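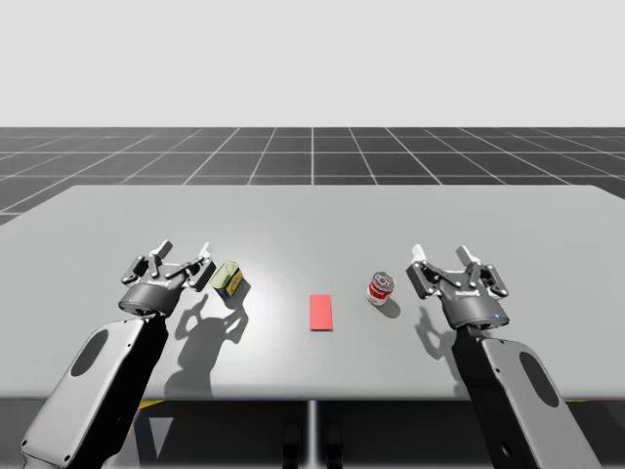
Every winter I get letters which ask if a machine can put away the groceries yet. My short answer is: in a simulation, often yes, and in your kitchen, not so much. In the simulated table there are two arms, a tin, a flat red pad and a can with a red and white label, and between them is a lot of free space. My own counter in Flerkby has never looked like this. But I learned from it, and some of my tips below come from thinking how a gripper with two fingers would manage.

Canned goods
Leave a finger's width between cans on the shelf. I use a strip of cardboard as a spacer. You can then take one out without pushing over its neighbor, and a gripper needs the same gap on both sides. Turn the labels to the front. Low tins go in front of tall cans.

Wiping the table
This is a chore where the machines are already quite good, if the table is clear. Clear it first, also when you wipe by hand. Crumbs first with a dry cloth, then the damp one. My neighbor Mikkel Egilsson tried a wiping arm from Dakari in November and he told me it did the middle very well and left the corners to him.

Folding
Wait with this one. Cloth changes its shape each time you touch it, and I have seen a demonstration where one towel took 66 seconds. By hand: fold in three the long way, then in half, and store with the fold toward you.

Workshop bench
Sorting screws by length is possible for a machine if they lie apart from each other. In a full jar they do not. Pour them in a shallow tray and shake it a little before you begin, then use a magnet wrapped in a thin bag. When you pull the bag off, the screws fall down.

Should you buy something now?
I would not. The smallest arm in the Civgate catalog costs 900 dollars without the gripper, and you need 2 if you want to open a jar with them. For less money you get good shelves and a jar opener with a rubber grip. Mine is six years old and I wash it by hand, never in the dishwasher.

Updated 29 December 2023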